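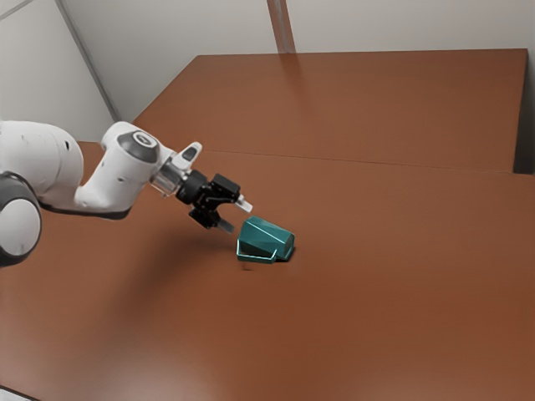

Figure 1. The simulated arm in front of the tipped mug, gripper open.

Search this site
Search projects
Filed under: Student Projects > Robotics and Automation

The Mug That Would Not Stay Put: Fault Report for the Hadlow Pick-Up Project
Oľga Kuruc and Radomír Malý
May 31, 2020

When we signed up for the Hadlow project we thought the hard part would be getting a robot arm to see a mug. We spent most of the winter worrying about that, and in the end it gave us very little trouble. What gave us trouble was a mug lying on its side, and this report is mostly the story of that fault, how long we looked in the wrong place for it, and what we changed once we found it.

The task is easy to say out loud. The arm has to reach across a table, take hold of a mug, lift it and hold it up for five seconds. Everything happens in simulation, in a program called Bumevance that our department uses for its robotics classes. Our grasp planner is built on top of one written by an earlier team, the Heydari planner, and we are very grateful for it, even though it's where our fault was hiding.

With the mug standing upright, things went well almost from the start. We ran a set of 94 tries and the arm dropped the mug in only two of them, and we were so pleased that we told our adviser we would be done early (a mistake we won't make again!). Then we started tipping the mug over. The arm would come in nicely, stop close to it, begin to close, and the mug would shoot off across the table as if somebody had flicked it. A couple of times it went right over the edge. Once the arm chased it, pressed a fingertip down into the tabletop, and kept on pressing until the simulator gave up and stopped the run.

We laughed the first time. After that we got a little quieter, because an arm that pushes into a table without noticing is a safety problem, and a later group may well want to run this code on real hardware.

Our first guess was friction. The mug in our world is a simple model with flat panels in place of a smooth round side, and Radomír had the idea that it was rocking from one panel to the next. He spent most of a week trying different friction values - he was very patient about it - and the mug flew off just the same. Our second guess was the handle. We turned the mug so the handle lay at different angles, and that did change which way it flew, so for a few days we were sure we had it. We did not have it.

Oľga finally found the fault by slowing the whole thing down and printing out where the planner thought the middle of the mug was. The planner took its height from a table of known objects, and that table had one number for the mug, measured standing up. For a mug on its side the number was too high. The fingers were closing above the widest part, pinching the curve of it, and squeezing it out the way you squeeze a wet bar of soap. The missing force limit was a second, separate fault. The old planner had one, and we had switched it off in the fall to make testing faster and then forgotten all about it.

We made two changes. The planner now works out the height from the way the object is lying, and the force limit is back on and can't be turned off without a warning on the screen. We also added a rule that any run with a fingertip touching the table stops at once and gets written to the log.

With the changes in, we ran the tipped mug again in eight different positions. It was picked up and held in all of them except the one with the handle pointing straight down the path of the lower finger. We haven't solved that one yet. Radomír would like to have the arm nudge the mug around first, and Oľga would like it to come in from the other side, and we plan to try both in June.

We would like to thank the Fliletti lab for letting us use their computers overnight, and for leaving us the good chairs. The log files and the old friction settings are in the project folder, in case anyone wants to see how wrong we were.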